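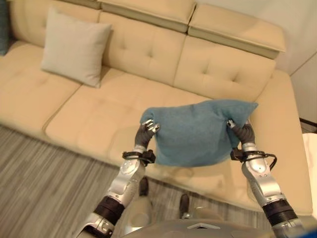 Hamdy side wants the covers off before anyone decides on the fillings, and says so in a note pinned over the bench: foam can't be judged through a zipped cover, and last November we marked two good cushions as flat that only had twisted inserts. Fair point. I had planned to do it the other way around. Order changed for this week.

Apr 17, 2018
Lounge corner, the sectional and its loose cushions. Job sheet 1482.

Started with the sofa itself. It's the beige leather one with the chaise on the right and the raised headrests. Vacuumed the creases first with the narrow nozzle, then the seams. The deep crease by the middle seat takes longer than all the rest because the nozzle only goes in at an angle. Crumbs, a pen cap, a washer that belongs to something in the Brudholm shelving. Put the washer in the tray by the door.

Wiped down after that with the Cisitz cleaner, weak mix, 4 capfuls to the small bucket. Well wrung cloth. The stronger mix left a tacky feel on the chaise last time and I had to go over it again with plain water. Weak mix was enough today except on the chaise armrest, which is where hands go. Did that one twice. The little tufts hold dust around the buttons and the cloth skates over them. Soft toothbrush, dry, before the damp cloth. Doing it after just makes mud.

Left it 3 hours with the door open. Could have been less.

Throw pillows. The teal-blue and the pale gray-white are the ones in use. Unzipped both as per the note. Teal insert was fine, bunched toward one corner, shook it out and put it back in with the corners pushed home by hand. Gray-white insert is thinner than I remembered but it springs back when pressed. Not replacing it. Marked both OK on the sheet.

Washed the gray-white cover, cold, inside out, and dried it flat. Zipper is stiff. Ran a pencil along the teeth and it's better. Teal cover only needed brushing.

Tried three ways of setting the pillows:

Both at the left end. Looks tidy, but whoever sits there moves them and they end up on the floor.

One at each end. The one on the chaise slides down, the leather is too smooth and the back cushion slopes there.

Gray-white leaning at the left against the back, teal on the seat. Stayed put when I sat down and got up a few times at the other end. Going with this for now.

Odeo fabric samples came in with the morning delivery. Held the rust and the dark green against the leather by the window. Rust goes muddy. Dark green is all right but close enough to the teal that it looks like a bad match. Asked for something lighter, and in a heavier weave so it grips the leather a bit.

Still to do:
Conditioner on the seat fronts, once I've tried it under the chaise where it won't show.
Felt pads for the feet, 2 missing.
Back cushions, check behind them for loose stitching. Didn't get to it.
Order another bottle of Cisitz, this one is nearly out.
Return the washer to the Brudholm shelving and find out which shelf is loose.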